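2023-05-04

Door day again. Kettle on at seven, simulator up at ten past, first complaint logged before the tea was cool enough to drink.
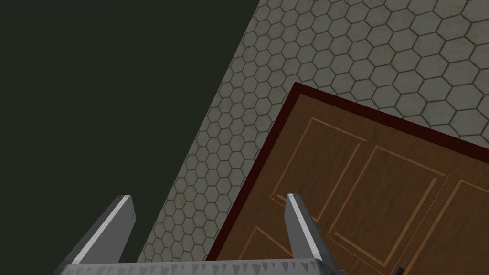
The house rules, version 5

I spent the morning rewriting the rules for simulated door work. Version 4 was mine as well, so I have only myself to blame for its tone. It used the word "shall" on every line and it had an appendix on colour. Dalgleish want something their own people can read at a desk without lying down afterwards, and they want it before August, when the contract passes to Bivavent and everyone pretends to have been following it all along.

The first rule used to be "All episodes shall begin from a neutral configuration." I have changed it to "Start with the gripper open and touching nothing." It took me most of an hour to get there. Neutral, I discovered on reading back through the old comments, had meant three different things to three different sites, and at Wastetti it had meant fingers closed, with the result that we once received a whole batch of runs in which the robot approached every handle with its fist up.

The second rule is about the view. The camera looks down the gripper, and a door can turn up at any tilt it likes, wood panels sliding off at a slant and the floor tiles running away behind. My instinct for years has been to send these back. They make me want to put my head on one side. But the robot hasn't got a neck to get a crick in, and a rule that says "the door shall appear upright" only teaches it about upright doors. So the tilt stays in, and I have written down that it stays in, so that I can't quietly change my mind at the next review.

Against that, both fingers have to be visible at the start. I am not giving way on that one. If you can't see where the fingers are you can't say afterwards whether they did anything foolish, and most of my working life is saying afterwards whether they did anything foolish.

Lunch was soup. I read the Pekasura guidance while I ate it, 621 clauses, printed, because the file wouldn't open. Clause 7 says that a surface must not be "needlessly plain". Clause 10 says that a surface must not be "needlessly busy". I should like to meet the door that satisfies both. Our current one has panelled wood with plenty of grain and a dark red surround, the floor is grey hexagons with a fair bit of grime on it, and off to the side there is a great slab of plain green with not a mark on it anywhere. I suppose it averages out.

I am fond of the grime, as it happens. There was a long stretch when every floor we rendered was spotless, and then the real robots went out into real corridors and had opinions about scuffs. Rule four now reads "Floors may be dirty." It is the shortest thing I have ever written for money.

Afternoon: contact. This is where version 4 fell apart, as it deserved to. It said the gripper "shall not touch any part of the door other than the handle", and people took it at its word, and then someone rightly asked what happens when a finger overlaps the door in the camera view but is nowhere near it in space. From above, an open finger can sit bang over a panel and be miles off. We had been failing runs for that. Good runs, some of them. I went back through the rejected pile with a cup of tea and a bad conscience and put a fair number back in.

The new wording is "Judge contact from the contact log, and look at the picture second." I wanted to add "and never after four o'clock", which would be sound practice, but it isn't enforceable.

Then the handle rule. If the handle is at the border of the view, or you aren't certain that what you're looking at is a handle, you write "not sure" in the label and move on. You don't guess. I have put "not sure" in the list of allowed answers in version 5, near the top, where people can find it. In version 4 it didn't exist, and so for eighteen months everybody was sure of everything - hinges, shadows, a draught excluder once - and the robot learned to reach for all of them with great confidence.

I still haven't settled how long a run can stand still before we call it stuck. Wastetti say one thing, Dalgleish say another, and Pekasura give a formula with a letter in it that isn't defined. I've left a blank line in the draft with a question mark on it. I'll look at it again tomorrow after the dentist.

Shut down at six. The door at the bottom of my own stairs has started sticking, and I had to use my shoulder, in breach of rule five.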